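Indley College Robotics Forum
Board: Student Projects, Second Year
Topic: Bin picking module, order of blocks and marking

Posted by: H_Magsi (module staff)
Fri 7 August

Colleagues and students,

This thread is opened for questions on the bin picking project. Each group is required to submit a picking routine which clears the blocks from the metal bin, together with a written report of no more than 8 pages. Groups may plan the picking order in whatever way they consider suitable, provided that the method is explained in the report.

Questions concerning marks should also be placed here, so that all groups receive the same answer.

Hina Magsi

Posted by: filetbridge_group

Thank you for opening the thread. Our group wishes to raise a point about the picking order. 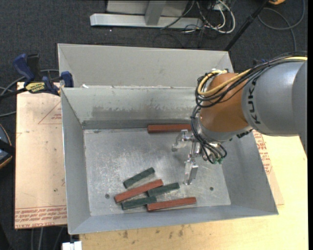
The guidance notes recommend that the block nearest to the gripper be taken first. We do not believe that this is the best rule. With the blocks lying as they are now, we would begin with the red one on its own at the back of the bin, as it is clear of the cluster. The tilted green block at the top of the cluster would be our second choice. In our simulated runs, starting with separate blocks reduced the number of failed grasps from 29 to 4 over 182 attempts. We therefore ask whether a group may depart from the guidance notes without losing marks.

Posted by: Ehsan Pirzada

I must respectfully disagree with the previous post. A separate block is not always an easy block. The one at the back lies against the rear edge of the floor, and a gripper with two fingers needs room on both sides of whatever it is to hold. Depending on the angle of approach, one finger may meet the sloping metal before it reaches the block. I would also ask whether the simulated bin had sloping sides or straight ones.

Posted by: filetbridge_group

The simulated bin had straight sides. We accept that this should have been stated. We maintain, however, that the principle is sound, and that grasping such a block across its ends or from a changed wrist angle deserves a trial.

Posted by: cusby_lab

Across its ends will not do for the red blocks, in our view. They are longer than the green ones, and our group would not rely on the fingers opening so far. Has anyone measured the full opening?

Posted by: H_Magsi (module staff)

The guidance notes are advice and do not form part of the marking scheme. A group may depart from them without penalty. Results from simulation must be labelled as such, and the shape of the simulated bin must be given. The gripper opening is to be measured by each group and recorded in its report.

Posted by: Ehsan Pirzada

I am grateful for the clarification. I remain of the opinion that the cluster should be dealt with first, and our group will submit on that basis.

Posted by: hijazi_team

May we ask whether the report limit includes the appendix of program code?

Posted by: H_Magsi (module staff)

It does not. Program code is to be submitted as a separate file.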